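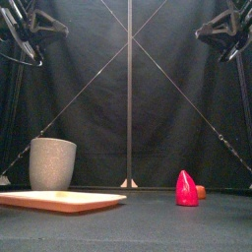 Penner's view is that the cross wires are decoration, that the frame stood perfectly well for months before anyone strung them, and that all they have brought us is two more things to walk into. I was told this twice before lunch, so I am writing it down and then writing down what I measured.

**June, 10.15. Bench with the black cloth.**

Reason for looking: the complaint that the back of the frame sways when someone leans on the bench. Litora's suggestion was to tighten both wires and forget it. I don't like tightening things before knowing whether they do any work, so they stayed as found for the first round.

As found. The two wires cross well up, at the pole. By hand, the one that runs down to the right feels tighter than its partner. That proves nothing much, as my thumb is not an instrument and I had already been told which one was slack.

Test, such as it is. Spring balance hooked to the top rail, pulled sideways to 20 N, steel rule clamped to the shelf behind as a reference.

- Both wires as found, pull to the right: 9 mm
- Same again, pull to the left: a bit more, but the rule had slipped so I don't trust it
- Both wires let right off: I could not hold the balance steady enough for a figure, as the rail kept drifting

So they do something. Penner came over, looked at the list and said the last line was not a measurement. Fair. It is still an observation, and the drift stopped when the wires went back on.

**11.40. Tightening.**

Took up the fitting on the right-hand wire first, then the one low down on the left. Small amounts on each, going back and forth. The Tavon leaflet says to tighten "until firm", which is useless. Firm compared with what? I stopped when the wire no longer went slack with the rail pushed towards it. No pull test yet. The rule clamp needs a rubber pad or the next set of numbers will be as bad as the second line above.

What I am not convinced about is the pole. Everyone treats it as a support. It has the peach-coloured foot bracket at the bottom, it goes up past the crossing, and so people assume it carries the frame. I pushed at it halfway up and it bowed easily. My guess is that it keeps the cloth from blowing forward and not much else. Until someone has taken it out and repeated the pull, please don't tell visitors that it is structural. Please don't hang things from it either.

The foot bracket is a separate worry. The triangle spreads the load nicely enough but I could find no record of how it was meant to be fixed down. Emesov's drawing has a note at that corner reading "see 424", and there is no sheet 424 in the folder. The numbering jumps. Either the sheet was never drawn or it is in somebody's drawer. Have a look in yours.

**14.00. Cloth.**

Still creased. It was said at the start that the folds would drop out by themselves once the cloth had hung a while. They haven't. There are soft folds running down it and some slanting ones as well, and the creases show up lighter than the rest.

Suggestions so far:

1. Steam it in place. Possible, but I want the wires off first and I have only just set them.
2. Weight the bottom hem. Litora wants a chain sewn in. I weighed the offcut of chain from the cupboard – 532 g – and that seems a lot to hang on clips that already slide.
3. Stretch it sideways to the posts. Best of the three, in my opinion, though a sideways pull on the posts is exactly what we have been trying to get rid of.
4. Buy a heavier cloth. This is what gets said when people are tired of the subject.

I would try the third with elastic, lightly, and repeat the pull test before and after. If the rail figure gets worse, take the elastic off and put up with the creases.

**To do**

- Rubber pad for the rule clamp
- Repeat 20 N both ways, wires tightened, three pulls each way, someone other than me reading the rule
- Same with the pole out, cloth left alone
- Find sheet 424 or ask Emesov whether it exists
- Mark both fittings with a paint line so we can tell if they back off

Penner has offered a packet of biscuits against the tightened wires making any difference worth having. Accepted, on condition that the left-hand pull is done properly this time. Balance is back in the top drawer, hook end taped.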